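Travano newsletter, 9 Mar 2024

The night boat to Mangundap is coming back

Some of you have been asking about this since before Christmas, and I am very happy to be able to give you a proper answer at last. The overnight ferry from Flinby to Mangundap will start again in May, with three sailings a week to begin with and a fourth added if the bookings are good enough. I had rather given up hope of it, if I'm truthful, so you can imagine how pleased I was when the timetable came through.

For those who never took the old boat, it left Flinby a little before ten in the evening and put you down on the quay at Mangundap in time for breakfast, which in my case always meant a fried egg roll from the woman with the blue awning and a very strong coffee. It was never a quick way to travel, and the bunks on the lower deck were narrow enough that you had to think before turning over, but you saved the price of a room and you woke up to the hills coming out of the mist. When it stopped, everybody had to go round by road through Kuvitz instead, and anyone who has sat on that bus behind a line of gravel lorries will know why the boat was missed.

The new vessel is smaller than the old one. It carries up to 70 passengers, with 30 berths in shared cabins and the rest in reclining seats on the main deck. There are no private cabins for now, though Angelica Sebastian in the Flinby booking office tells me two may be fitted over the winter. A reclining seat will cost 30 and a berth 55, both one way and both including a hot drink in the morning. Bicycles go for 8, and please do book them in when you buy your own ticket, as there is only a small rack by the stern door and it filled up on every sailing last time round.

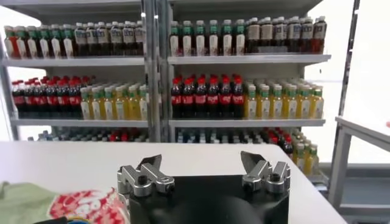

White table, with shelving behind.

You can book by telephone or at the counter in Flinby from the middle of this month. Online booking is promised but I wouldn't wait for it – the old site was promised for two summers and then only took payment on certain cards. If you are starting from the Mangundap end, the agent is in the same little office next to the fish market, open mornings only, and she will hold a seat for a day if you leave your name.

A few things I wrote down while I had Angelica on the phone. Check-in closes forty minutes before departure. Large cases go in the hold and you won't see them again until morning, so keep a jumper and your toothbrush with you. The café shuts at midnight and opens again at five. Dogs are allowed on the main deck but not in the berths, and that goes for small dogs too (I did ask, on behalf of one particular reader and her terrier).

Rhea Layug wrote in to ask whether the bus from Kuvitz will still meet the boat. It will, at least through the summer, though it now leaves from the top of the harbour steps and not from the quay itself. Give yourself ten minutes if you have heavy bags, as the steps are steep and the ramp goes the long way round past the ice house.

I shall be on one of the first sailings and will report back on the bunks. If any of you get there before me, do write and tell me how you slept, and whether the egg rolls are still being made.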